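Zulisside Community Help
Home > Household and Furnishings > Furniture Care and Safety

Replacing or keeping a glass tabletop with a small chip in the edge

Posted by Brillton Tenant
Nov 24, 2019
Status: open
Views: 2000

I request guidance on a glass coffee table that came with a furnished apartment in the Brillton development. The lease makes the tenant responsible for "reasonable upkeep" of the furnishings and makes the management office responsible for "replacement due to age or defect." The table is covered by the inventory list, where its condition is given as good.

While cleaning the underside last week I found a chip on the lower edge of the glass. It is smaller than a grain of rice and cannot be seen from a seated position. There is no line running from it into the body of the glass that I can detect with a flashlight. I do not know when it was made. I did not inspect the underside when I moved in, and the inventory form has no space for it.

My concerns are as follows. First, is a table with a chip of this size safe for ordinary use, meaning cups, plates and the occasional stack of books? Second, can the edge be smoothed, and is this work that a tenant may do at home? Third, if the glass must be replaced, is it possible to order only the glass and keep the existing base? The outline is not a rectangle or a circle, and the one shop I called would not quote for anything other than those two shapes.

I would also welcome advice on how to report the matter to the office in a way that does not amount to an admission that I caused the damage. My lease ends in December and I would prefer to settle this before the final inspection.

The glass has no maker's mark that I have been able to find. I have looked at all of the edges and at the four corners of the room-facing side, in case a stamp had been placed there, before remembering that the table has no corners.

Posted by Mumitz Glass and Mirror Desk
Registered trade member

Thank you for your inquiry. The replies you receive will depend a good deal on whether the glass is tempered or annealed, and I recommend that you establish this before taking any other step.

Tempered glass has been heated and cooled quickly during manufacture. It is considerably stronger than ordinary glass of the same thickness, and when it fails it breaks into small pieces. It cannot be cut, drilled or ground to any depth after it has been treated. A chip in the face of a tempered panel is usually less serious than a chip in the edge, for the edge is where the panel is weakest. A tempered top with edge damage may remain in service for years or may break without any obvious cause, and no inspection done at home can tell the two apart.

Annealed glass is ordinary glass. It breaks into large, sharp pieces. It can be ground and polished, and a small edge chip can often be taken out by a glass shop with a belt machine, with the loss of a very small amount of material along that part of the outline. For a curved edge the shop will blend the repair over a longer distance so that the line stays smooth.

Many tempered panels carry a small permanent mark etched near the edge. The absence of a mark does not settle the question, as furniture glass is sometimes supplied without one. Polarized sunglasses may help. View the glass at a low angle in daylight while wearing them. Faint bands or spots suggest heat treatment. A glass shop can confirm the result at the counter if the top can be carried in, or by a home visit if it cannot.

With regard to your first concern, please keep heavy objects off the top until the type of glass is known. Do not sit or lean on it, and do not allow children to do so. Hot cookware should not be set down directly on the surface, and neither should anything taken from a freezer. Light items may be left where they are if they are well away from the chip. Cover the chip with a piece of clear tape so that it does not catch on clothing or a cleaning cloth.

With regard to your second concern, I do not advise sanding by the tenant. Kits with diamond-coated hand pads are sold for this purpose and they do work on annealed glass, when used wet and with patience. They should never be tried on tempered glass. There is also the matter of the lease. An item altered by the tenant is more difficult to discuss than an item reported by the tenant.

With regard to your third concern, replacement of the glass alone is routine. Shops that decline irregular shapes generally do so because they have no template. You may make one yourself:

Clear the table and clean the upper surface.
Lay down heavy brown paper or thin cardboard larger than the top, and tape it at several places so that it cannot slide.
With a second person holding the sheet flat, run the side of a soft pencil along the edge from below until the full outline is transferred.
Mark which side faces up. A shape that is not symmetrical will be cut in reverse if this is left out.
Mark the position of any pads, pins or metal discs where the base meets the glass.
Measure the thickness of the glass in two places with a caliper and write it on the template.

Take the template to the shop rolled, and never folded. Ask for the same thickness and the same edge finish, and ask for tempered glass whatever the original was. Metal discs bonded to the underside must be moved to the new top with an ultraviolet-cured adhesive, and this is best left to the shop. If the base only holds the glass by weight and clear pads, buy new pads at the same time – old ones harden and allow the top to creep.

A member of this desk once received a template on gift wrap. It was cut without difficulty, but plain paper is preferred.

Posted by kumsa_renter_64

Just report it. I lived in the Kumsa building under the same type of lease and the office did not charge for a chip. They came, looked at it, wrote it down and left. Glass tables chip. If they try to charge you, ask for the move-in pictures of the underside. They will not have them.

Also, do not use the tape suggested in the reply above if it is packing tape. It leaves a residue that is very hard to remove.

Posted by Zulisside Housing Help Desk
Community moderator

The reply from the trade member is sound on the technical points, and this desk has only limited remarks to add on the subject of notice.

A tenant who finds a defect should report it in writing and without delay. The report should state what was found, where it was found and on what date. It should not state a cause unless the cause is known. The following wording has been used by other members and may be adapted:

"During routine cleaning I observed a small chip on the lower edge of the glass top of the coffee table listed in the furnishings inventory. I do not know when the chip occurred. I have stopped placing heavy items on the table. Please advise whether you wish to inspect it and whether the table should remain in use."

Wording of this kind accepts no fault. It also shows that the tenant acted with care, and this may be of use if the glass should later break. Keep a copy of the message and of any answer. If the office replies by telephone, send a short written note on the same day to record what was said.

Attach clear pictures to the report. One should show the whole table in its usual position in the room, and one should be taken close to the chip with a coin or ruler beside it. Pictures of glass are difficult to read when the light is directly overhead. A sheet of dark paper held behind the edge will make the damage easier to see.

If no answer is received within 6 days, send the message a second time and mark it as a repeat notice. Most offices in the area respond to the second message. Should the office elect to replace the top, the tenant is entitled to ask that the inventory list be corrected to show the date of the new glass, and should do so before signing anything at the final inspection.

Members have asked in the past whether a chipped top may be turned over to hide the damage. This is not advised. On a shape that is not symmetrical the glass will no longer sit correctly on its supports, and the weight may fall on a part of the top that was not meant to carry it.

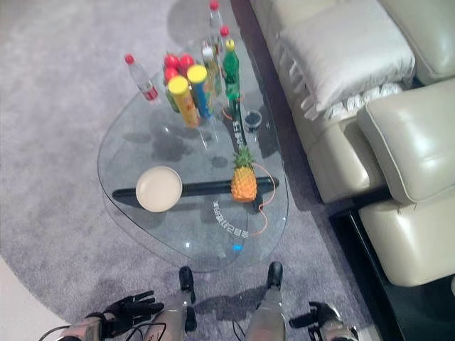

The same caution applies to turning the glass end for end on its base. The supports are placed to suit one position, and a top that has been shifted may feel steady under light items and still tip when a person presses on the unsupported side. Any adjustment should be made by two people, with the top fully cleared and the floor around it free of obstacles.

The original poster is asked to return to this page once the office has replied, so that the status can be changed from open. Further replies from members who have ordered irregular glass locally are welcome, in particular as to which shops will accept a paper template and how long the work took.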